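Prulisari Tabletop Tidy: README

Version 3. If you have version 2, please delete it. We would rather not discuss version 1.

What this is

A set of teleoperated demonstrations in which a person drives a robot arm through the noble work of putting trash in a bin. The release has 1,236 episodes. Each one starts with some litter and a small lidded bin on a white tabletop, and ends when the operator presses the pedal to say they are finished. Whether the table agrees that they are finished is recorded separately, in the outcome field.

The data was collected by Obadia Lyimo and Peninah Mfaume at the Nevadora workshop. Obadia wrote the recording software and Peninah wrote the list of complaints about it, most of which became features.

How the demonstrations were made

The operator stands beside the cell and moves a hand controller. The arm follows, with a short delay that everyone swears they stop noticing after the first hour. Squeezing the trigger closes the gripper. Letting go of the clutch button freezes the arm where it is, so the operator can bring their own hand back to a comfortable spot and carry on. New operators forget the clutch exists and end up in poses normally seen in yoga classes. The robot doesn't care, but you will find some odd wrist angles in the first 210 episodes, and they come from human shoulders running out of room.

Operators got one rule: do it the way you would want it copied. No flinging. No sweeping the whole lot over the edge of the table, however tempting at the end of an afternoon. One item at a time, lid first if the lid is down.

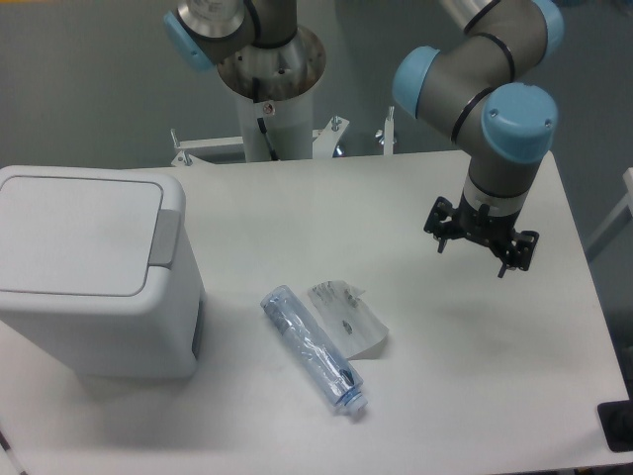
Bottles get a good share of the episodes because they are harder than they look. A crushed one has flat sides, sharp folds and a strong opinion about which way it wants to roll. Most operators settled on coming straight down and gripping across the body, then turning the wrist on the way to the bin. A few went for the neck every time. Both styles are in here and we didn't pick a winner.

Thin, crumpled stuff is worse. It is see-through or close to it, it lies flat where you want an edge, and it moves when you breathe near the controller. Expect several attempts per grasp. We kept the failed attempts inside the episode, so a policy trained on this will see a person miss, back off and try again. If you want only clean grasps, filter on regrasp_count equal to zero and enjoy your much smaller dataset.

What you get per episode

Joint positions and gripper opening, for the arm being driven
Controller pose, with clutch and trigger state
Color video
A one-line instruction in plain English
An outcome: done, partly done, or abandoned
Operator notes, where the operator had something to say

The instructions were typed by the operators before each run. We fixed the spelling and left the tone alone. "Put the bottle in the bin" appears a lot. "Put the stupid bottle in the bin" appears less, mostly late in the session.

Splits

Train and test are split by operator session, so you won't find near-twin episodes sitting on both sides of the fence. Version 2 was split at random and its scores were wonderful. See the note above about deleting it.

A subset of 627 episodes carries hand-marked phase labels (approach, grasp, carry, release). Peninah did all of them, so the labels are at least consistent with Peninah. She puts the start of the grasp at the moment the fingers begin to close. Obadia would put it at first contact. This was discussed at length and you are receiving the outcome.

Known problems

The clock on the controller drifted during the October sessions. We corrected it against the gripper signal, but some episodes are still out by a frame or two. They carry the flag clock_suspect.

The lid is not something we track. There is no sensor on it and we don't label its angle, so you'll need the video for that.

Abandoned episodes are real ones, in which a real person gave up. Don't train on them unless that is the behavior you are after.

Loading

The reader lives in the Brornel package. Call open_set with the folder path and it gives you episodes one by one. It holds up to 500 in memory before it starts dropping the oldest — raise the limit if your machine has the room, and close your browser tabs first if it doesn't. The older Foley format can still be exported with the convert script, minus the operator notes, which it has no place to put.

Use and contact

Free for research and teaching. For anything else, write to Obadia through the project page. Bug reports go to Peninah, with the episode number please. "The one with the bottle" does not narrow it down.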